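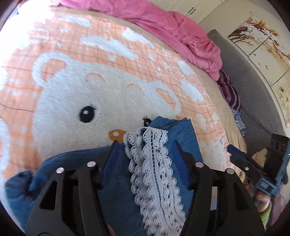

3.2 Collecting Demonstrations by Hand

Figure 3. Garment handling on a bed with two hand-held grippers.

Teleoperation taught our operators patience and our robot very little. For the Plurimora set we therefore gave people a gripper for each hand and asked them to deal with laundry where laundry tends to end up. The target was 1000 demonstrations; 943 survived screening, the rest having been lost mostly to tracking failures and, on one Saturday, to lunch.

Trim turned out to be the useful part of a garment.
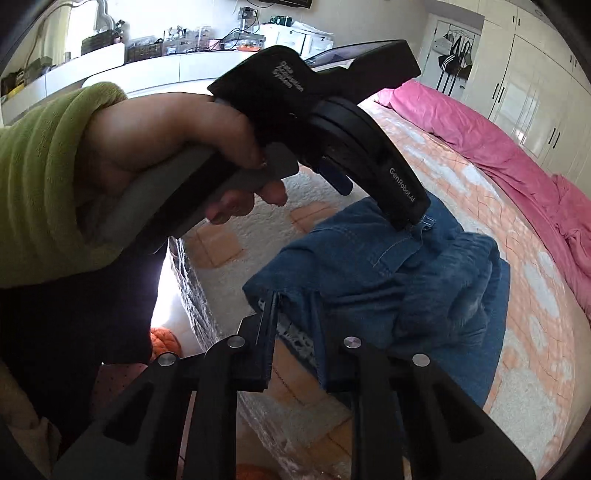

An edge with lace on it gives the jaws something definite to close on, and it gives the policy a line to follow when the cloth around it has collapsed into a heap — its preferred state. Touran Yazdani segmented each recording into grasp, move and release. Some 6 percent had no release that both annotators could agree on, and we kept these under a separate label, "undecided," a word that also covers the policy's behavior on sleeves (Section 5).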